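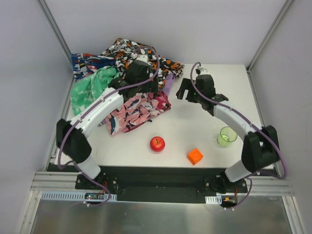
Best way to sort a mixed pile of cloths before folding?

I sew bandanas and napkins out of scraps, no two the same, and they all end up in one heap on a white table. Takes me forever. Sort by color? size? Just grab the top one? I have 100 to get done for a June fair.

Posted by Merora29

Grab the top one. Sorting first means you handle everything twice. Pull it flat by two corners, fold, next. If it's really wadded up give it a shake, dont iron yet.

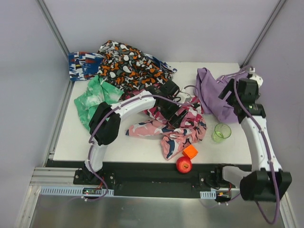

Also spread the heap out a bit so you can see an edge of each one — digging is what eats the time. Tie-dye and camo hide their corners, so I do the plain ones first.

Posted by Koech

size. always size. color only matters if your selling them in sets

Posted by mendavano_500

Depends on the table. Mine is tiny so I keep the heap in a back corner and fold up front. Spray starch helps with teh thin ones.

Posted by Zarby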